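Handheld gripper purchase, notes toward the July order
23 Jun 2026, Cisville, bed station

Went through the numbers with Trygve before the session. We own one pair of handhelds. Budget line for collection hardware is 2770 for the rest of the year and it has to cover a second pair plus spares. Merkitness quotes pairs only, no singles. Minari will do singles but the finger pads are extra and the lead time runs past July.

Ran the bed task with the current pair to see what wears and what we would want changed. Both units powered, green LEDs on, one per hand.

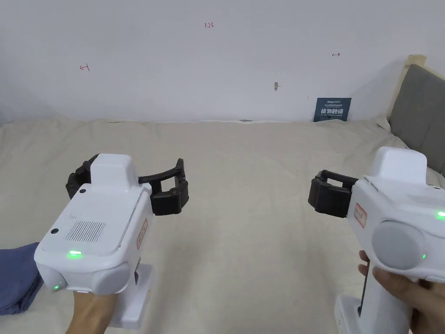

Both handhelds over the bed. Dark blue cloth at far left.

Points for the order:

Pads. The black ribbed pads are the part I expect to replace most. Folke logged 57 grasps on fabric last time and wants a spare set per unit. Agreed. Put pads on the quote as a separate line so they can be reordered without a new approval.

Finger screws. Ask both vendors for size and head type in writing. Salinas site stripped one and had to guess.

Handles. Ilse finds the grip too thick for long sessions. Ask Merkitness if a slimmer handle is offered. If it is a custom part, drop it.

Straps. Keep as is.

Cloth work is the case that decides the finger geometry. Pinching a bunched section with the tips is what we do on nearly every take, with the remainder of the cloth left spread over the sheet. 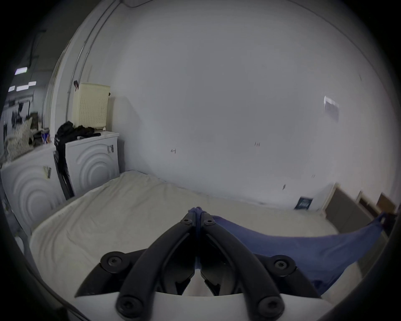 Rigid parts we can do with almost any finger. For fabric I would stay with the curved linked fingers we have and not pay for the flat parallel option. Telma disagrees and will write up her reasons before the order goes out.

Second station: no new furniture in this round. Two pairs can share the bed if we stagger the sessions. Wall marks stay where they are until the setup sheet is redone.

Open:
- Merkitness price valid until when? Mélanie to ask.
- Shipping to Salinas or here, not both.
- Who signs if the total goes over 2770 with pads included. Trygve thinks he can, check.
- Charger count. Old quote lists 2, unclear if per pair or per unit.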